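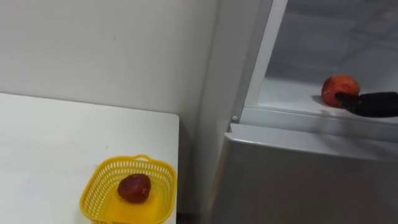 4 min read

Mon 1 April

Hello Setareh,

You asked for a proper update on the fruit fridge by the start of the month, so I'm writing it at the table with a mug of tea next to the yellow basket. I'll try to keep to the headings on the Daza form, but you know what I'm like, so forgive me if the money turns up in the wrong place.

What we've been doing

The fridge corner is up and running! When I wrote to you last we had a room, a socket and a lot of good intentions. Now there's a fridge against the wall, a plain white table beside it, and the yellow plastic basket at the end of the table nearest the fridge. That's the whole set-up and I'm very fond of it. Fruit comes in from Trastik on delivery mornings and goes straight into the fridge, then we move it across to the basket a bit at a time through the afternoon, and people coming in for the Sarari after-school sessions help themselves on the way past.

The basket was the best thing we bought and it was the cheapest. I'd put a big ceramic bowl in the original budget (you may remember querying it, quite rightly) and I'm so glad we didn't go through with it. The yellow one has holes all round the sides so air gets to the fruit, it has a solid floor so nothing drips on the table, and it goes under the tap in seconds. It has a little handle at the back too, though I mostly pick it up with both hands. And it's bright! Children spot it from the door. I did wonder about something bigger, but a small basket that keeps being topped up looks much more inviting than a large one with three sad plums rolling about at the bottom.

How many people

We have 22 children on the register for the after-school sessions and they are the main fruit eaters, plus whoever brings them. Since we opened the fridge we've given out 206 pieces of fruit. I'm counting a handful of grapes as one piece, which Emiliano Zapata thinks is generous, and he's the one who fills in the tally sheet, so I've let him argue it out with himself. Plums and apples go fastest. Pears are a problem because they are hard as stones one day and brown the next, and I've asked Trastik to leave them out until further notice.

What hasn't gone so well

The door, mainly. With the fridge that close to the table there isn't a lot of elbow room, and if you stand in the wrong spot with the door open you end up reaching round yourself. We tried the table further along the wall and that was worse, you were carrying fruit across the room and dropping it. So it's gone back to where it was, with a gap between the two, and we've got into the habit of opening the fridge first and then stepping in. The gap does collect things. I've had a satsuma out of there and a good many stickers.

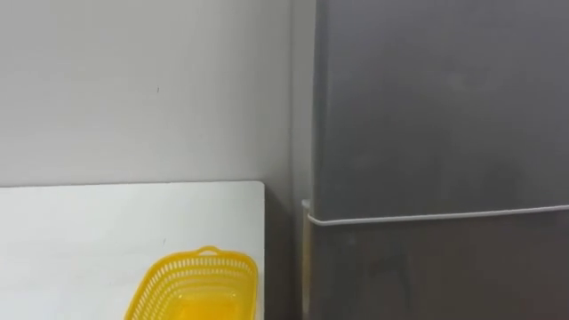 The other thing was the timing of the top-ups. To begin with I'd empty half the fridge into the basket at lunchtime because it looked lovely, and then by home time the soft fruit had gone warm and nobody wanted it. So now we put out a little, wait until it's been eaten, and go back for more. It's more trips to the fridge but far less in the compost bin. Emiliano checks the basket when the register is taken and again when the tables are being wiped, and that seems to be enough.

I also want to own up to the wall. I promised a painted mural behind the table with all the fruits labelled, and it hasn't happened. The wall is still plain, with a few little marks on it. The Gova art group were going to do it with us but their term filled up, and I didn't want to rush it. They've offered us a date in July and I've said yes please.

The money

The grant was £2,385. The fridge was the big one, then the table, then deliveries, and the basket hardly shows up on the sheet at all. I've attached the receipts in date order, except for 2 from Trastik where the ink has faded. They're sending me copies and I'll forward them as soon as they land. The mural paint hasn't been bought, so that line is untouched, and I'd like to keep it for July if that's all right with you. If it isn't, could it go on fruit instead?

What's next

More of the same, mostly. I'd like to try berries once they're cheaper, though I suspect they'll need a tub inside the basket or they'll be through the holes. I want to get the older children doing the washing and the topping up themselves, as they're perfectly able to and a couple of them have already asked. And I need to find a better place for the tally sheet, because it's currently on the table and it keeps getting juice on it.

Do come and see it. Afternoons are best, any time after the register, and there'll be a plum with your name on it if you're quick. Let me know about the mural money when you get a minute and I'll send those two receipts on separately.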